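Fabric letter backdrop

A fabric letter backdrop is a hanging made of plain cloth to which separate cut-out letters are attached to form a name, title or short message. It is used behind tables, booths and stages, and on classroom and workshop walls. Unlike a printed banner, the lettering can be taken off and rearranged while the cloth stays in place.

Cloth

The base is usually a single width of black, gray or navy fabric. Black is common where the letters are light or warm in color. Common choices are polyester, cotton duck and velour. Velour reflects little light and hides folds, but it is heavy and needs a stronger support. Thin polyester is cheap and packs small, but it creases in storage and is often steamed after hanging.

The cloth may be stretched flat or draped. A flat hanging is tied or clipped along all edges. A draped one is fixed mainly at the top and falls in folds, which distort long words and can tilt individual letters.

Letters

Letters are cut from paper, card, felt or foam sheet. Rounded typefaces with thick strokes are preferred for paper and card, as narrow strokes curl and tear at the pins. Many sets are printed with a dark inner outline and a white outer margin. The margin separates the letter from the cloth and allows for small errors in cutting.

Color may be the same across a word or change from letter to letter. The Revby pattern sheets, drawn by Piroska Rácz and issued in May 2019, contain 593 characters and shapes in graded tints. A second series, Irna, followed in July with narrower forms of the same alphabet.

Attachment

Straight pins are the usual method on woven cloth. Wide letters such as M and W take 3 pins, and most others take 2. Safety pins are fixed from behind when the hanging will be moved. Hook tape is used on velour and other napped fabrics. Double-sided tape holds poorly on wrinkled cloth and can leave a residue. 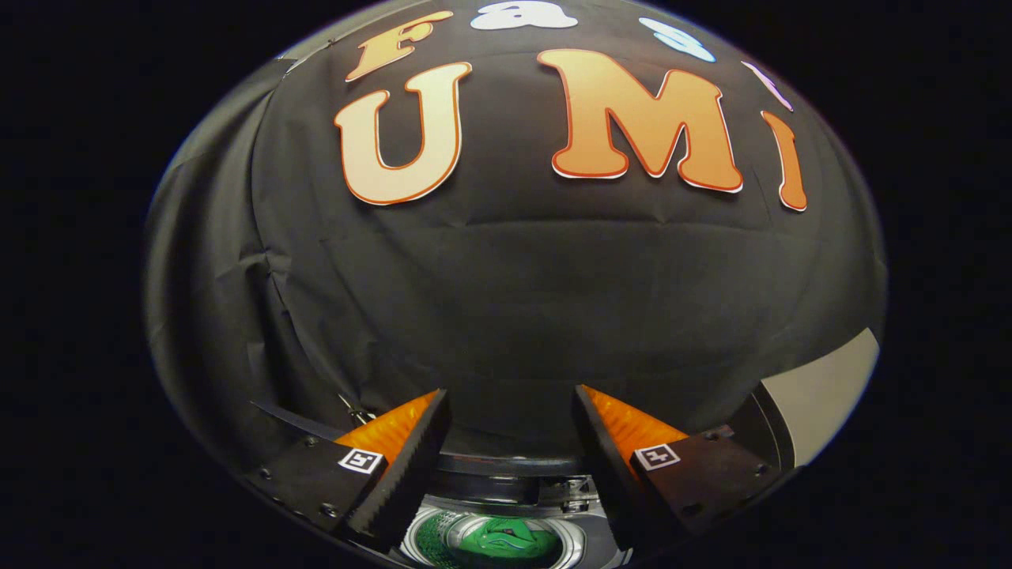
Cut-out letters on a draped black backdrop, with "UMI" in cream-to-peach and orange.

Spacing is set by eye or with a chalk line, which is brushed off afterward. On draped cloth the letters are placed after hanging, when the folds have settled.

Storage

Letters are removed before the cloth is folded and are kept flat between sheets of card. Velour is rolled on a tube with the pile facing out.

See also: Banner; Bunting; Bulletin board; Stage drapery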